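Solder colour match on sterling bezels

kylie_tamihana
Hard solder is leaving a yellowish seam on my 30 mm bezels. Sheet is from Plender, flux is their paste. Is it the solder or am I overheating?

nkhamphan
Probably the solder. Easy grades carry more zinc and less silver, so the colour drifts. Check the strip hasn't been mixed up with easy.

v_siriwan
Disagree. I see the same seam with hard if it's held at flow too long. Bring the whole piece up evenly and pull the torch the moment it runs.

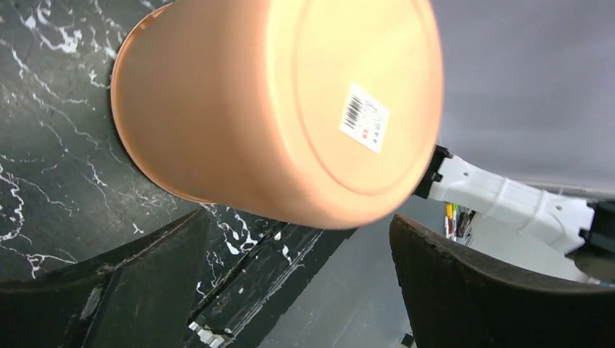

Should the stone be set before the last pickle?
Set it after pickling and neutralising, as turquoise is porous and acid will discolour it.

nkhamphan
Agreed on the stone. Still not convinced on the heat. Evenly heated test pieces in easy gave me the same colour.

kylie_tamihana
Strip is stamped hard, Cludside lot 883. I'll run one on a larger tip and one as before.

v_siriwan
Use offcuts from the same sheet, or you're comparing two variables.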